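Hultesport Toy Library - minutes, Thursday, November 14, 2019

I took the notes again, so blame me for the spelling. There were 8 of us, plus apologies from the Godska branch.

Shape sorters: we talked far too long about these! The red-orange foam board is staying. I said I like how thick it is, and that the three little round holes in the middle of the back row always get small fingers poking in (mine too). Agreed to keep the dark holder with it on the same shelf - they keep getting separated.

Missing pieces: 4 sets came back short since June. We'll ring the families and ask them to look under the sofa.

Money: 900 in the account. Agreed to buy 6 lidded tubs from Amari.

Medina room: still booked for the Saturday sort-out, bring your own mug.

Next meeting to be fixed by email.
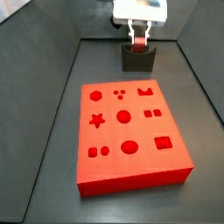 Foam sorting board, with a red piece at the dark holder (item 1)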